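Robot Tables at Grunance: Questions from Staff

This page is for everyone in packing, returns, the test kitchen and the office. It replaces the sheet that was on the board by the time clock. If your question isn't answered, leave it in the box outside the training room.

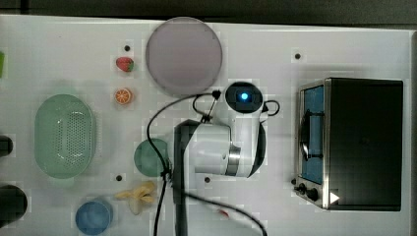
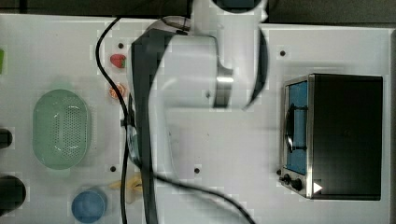 What are the arms doing all day?

Sorting and placing returned goods, for the most part. Work that used to start with a person emptying a carton onto a bench now starts with a person setting up a table and ends with that person checking the result. The arm handles the picking up and putting down in between. Small items of different shapes are still the slow part. A strawberry and an orange slice next to a colander and a toaster oven is a normal mix for a practice table, and an operator is expected to know which of those the arm should be trusted with and which should go to the manual bench.

Is my job going away?

No job in returns has been cut because of the tables. Three positions changed title from returns clerk to table operator, and the pay grade went up one step. Two people who did not want the new title moved to receiving at their old rate. The company has said it will give 400 hours of paid training across the department before it asks anyone else to change.

Who decides when a table is ready to run?

The operator on shift. You can refuse to start a table and you do not have to fill in a reason at the time. Write it in the log before you leave.

Do I need to know how to program?

No. Operators use the Radia screen, which has start, hold, and a list of saved tasks. If a task is not on the list, call Přemysl Hubáček at extension 1309. Please don't copy an old task and rename it. We had a lot of trouble with that in June.

Can I reach onto the table while the arm is holding still?

Only after you press hold and the screen says HELD. An arm that has stopped may be between moves. This applies to supervisors too.

What about the cables?

Look at them before every start. A cable that has slid under an item or across the path of the arm has to be put back by hand, with the table on hold. If one looks worn, tag it and use another table.

How many items does a table handle before it gets checked?

2000, or one full week, whichever comes first. The check takes most of a morning and the operator is paid normal rate during it.

Does the camera on the arm record us?

It records the table. Your hands will be in it if you reach in. Recordings are kept on the Shin server and are used to fix failed picks. They are not used for discipline or for timing breaks. This is in the written agreement, section 4, and you can ask the office for a copy.

Why is the returns room so quiet now?

The old conveyor was taken out. Several people have said they miss having someone across the belt to talk to. The tables have been turned so that operators at neighboring stations face each other, and radios are allowed again at low volume.

What happens on the night shift?

The tables do not run without a person in the room. From 10 p.m. on, one operator may watch two tables and no more.

I have wrist trouble from the old job. Can I be moved to a table?

Yes, ask. People with a doctor's note go first on the training list. Setup still involves some lifting, so tell the trainer what you can't do.

Who are the people from Humex?

They service the arms. They sign in at the front desk and should be wearing a badge. They can't give you work instructions. If one of them asks you to skip a step, tell your supervisor.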